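Keeping a mask and vax card where you can find them

December 8, 2024

I've been through more masks than I care to admit, and most of them died in the bottom of my handbag with a leaky pen. When my clinic in Testhorpe went back to asking for them at the door in October, I finally got myself sorted (hooray!).

First up, the cloth ones. I wash mine in a zip-up mesh bag at 60 degrees if the label allows, and I peg them by the ear loops, never the middle, or they dry with a crease right across the nose. Skip the fabric softener. My neighbour Archana irons hers, but I can't be bothered.

Disposable ones live in a flat sandwich bag by the front door, 20 at a time, with two more in the glovebox. Write the date on the bag in marker so you use the old ones first. 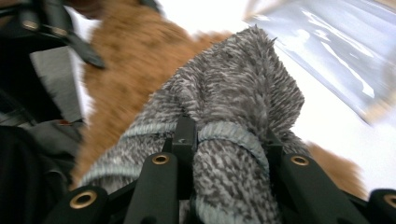

Fuzzy grey knit with a pale blue ribbed band.

Now the paperwork! I kept losing my vaccination record, so I took a clear photo of both sides and made a favourites album on my phone for it. The paper copy went into a plastic sleeve taped inside the pantry door, next to the poison line number. Don't laminate it if your pharmacist still has to write on it, like I did, and then had to ask very nicely for another one.

Last thing, hand sanitiser. The big bottle is cheaper but it goes everywhere, so I decant into a little pump one over the sink. Keep it out of the hot car, and wipe the nozzle now and then or it clogs and squirts sideways onto your good jumper.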